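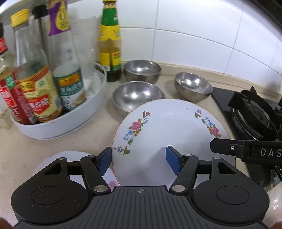 Bonau is a baked dish of layered potato, smoked fish and soured cream, topped with a thick crust of rye crumbs and butter. It is eaten mainly in the autumn and winter months, usually as a main course with something sharp on the side, and it is one of those wonderfully forgiving dishes that tastes even better when warmed up the next day. The name is used both for the dish and for the deep, straight-sided pot it was first baked in.

Origins

The dish comes from the river town of Prudeck, where smoked fish was cheap and plentiful and most households grew their own potatoes. Early versions had no cream at all. The layers were moistened with the water the potatoes had boiled in, along with a spoonful of lard, and the pot was left in the baker's oven overnight as it cooled. Soured cream came in later, when a dairy opened on the edge of the town, and it changed the dish completely - the sauce became rich and tangy, and the crumb top, once a way of using up stale bread, became the part everyone fights over.

An older spelling, Bonauw, appears in some handwritten household books. Its meaning is disputed. One view links it to a local word for a lidded pot, while another treats it as a family name.

Preparation

The potatoes are sliced to the thickness of a coin and simmered for 7 minutes, so that they bend without breaking. They are drained well and left to steam dry. Onions are cooked very slowly in butter until soft and golden, and this stage should not be hurried, as the sweetness of the onions balances the smoke and salt of the fish.

The pot is then filled in layers, starting and ending with potato. Flaked fish, onions, chopped dill and soured cream go in between, with plenty of black pepper and very little extra salt. A traditional Bonau has three layers of fish. The crumbs are fried in butter before they go on top, which gives a deep, nutty crunch that plain crumbs never manage! Baking takes a little under an hour in a moderate oven, and the dish is rested before serving so that the layers hold together when cut.

Regional forms

The best-known variation is Flidetti, in which the potato slices are stood on their edges in tight rings and the fish is tucked between them. It takes patience, but the top edges crisp up beautifully and no crumbs are needed. Flidetti is baked in a wide, shallow dish and is normally served straight from it.

A meatless Bonau made with smoked mushrooms is common in the hill villages above Prudeck. Pickled cucumber is sometimes added to the middle layer, a habit that people from the town itself tend to regard with suspicion.

The cook Riku Furukawa brought the dish to a much wider audience at his restaurant, Tamura, where he serves it in small single portions with a spoonful of grated horseradish. His recipe swaps half of the cream for a light fish stock and adds a little white miso to the onions. It was printed in a newspaper food supplement on March 16, 2023, and home cooks took to it with great delight.

Serving

Bonau is traditionally brought to the table in its pot and spooned onto warmed plates. Pickled beetroot, mustardy cabbage salad and sliced radishes are the usual partners. The food writer Adalberto Paiva recommends a crisp apple salad instead, and the combination is a very good one - fresh, crunchy and just sour enough to cut through the cream.

In Prudeck the dish is at the heart of a street supper held each September, at which 18 pots are baked in the old bakery and shared out along two long tables. Leftovers are fried in slices for breakfast, often with an egg on top.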